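How to Paint a Small Room in Light Grey

I painted three rooms in our house in Wolton before I was happy with one. Grey looks easy in the store, but on the wall it can turn blue or green, and every mistake in the plaster is visible. What follows is the method I use now for a room with one window.

Start with the color. Buy two or three sample pots and paint each on a piece of card, 40 cm wide or more. Move the cards to different walls and look at them in the morning and again at 6 in the evening with the lamps on. My neighbor Mireille Lemaire lent me her leftover Kereama matte, and I bought the same one in the end.

Choose a matte finish if your wall is not perfect. Satin is easier to wash, but it shows each bump when light comes from the side.
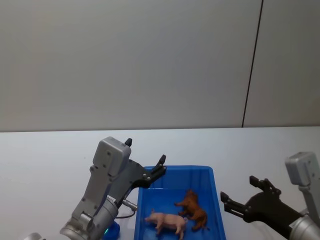
Pale grey wall behind a white tabletop, with a thin dark seam toward the right.

Now prepare the wall. Wash it with warm water and a little dish soap, then let it dry overnight. Fill the small holes, wait until the filler is hard, and sand with 120 paper first and 200 paper after. Wipe away the dust with a damp cloth - I forgot this once and the roller picked up everything.

If you have a joint between two panels, decide early what to do with it. You can close it with flexible filler, or you can leave it open and paint carefully into it with a small brush. Hard filler will crack there when the heating comes on.

Cut in the edges with a 75 mm brush, one wall at a time. Then roll from the top to the bottom while the edge is still wet. Do not press the roller to get the last paint out of it. Leave the first coat for 12 hours, even if the can says less.
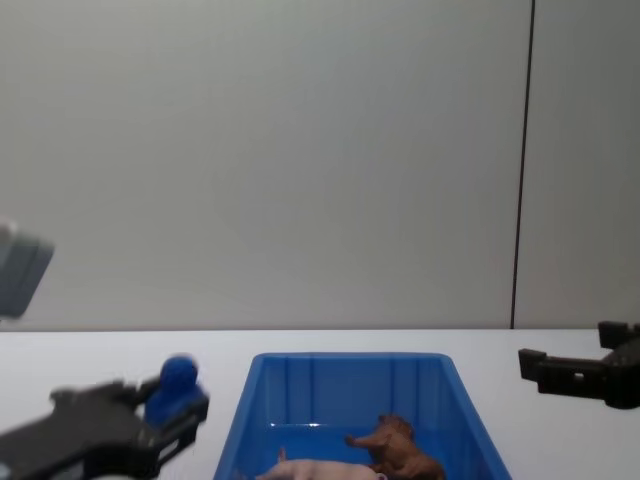
Do I need a primer under light grey paint?
On new plaster or over a dark color you need one coat. Over old white paint that is clean and sound, you can go directly to the first coat of grey.

The second coat goes on the same way. Remove the tape before the paint is fully hard, and pull it slowly back on itself. Keep a small jar of the paint for repairs, and write the name of the color and the room on the lid.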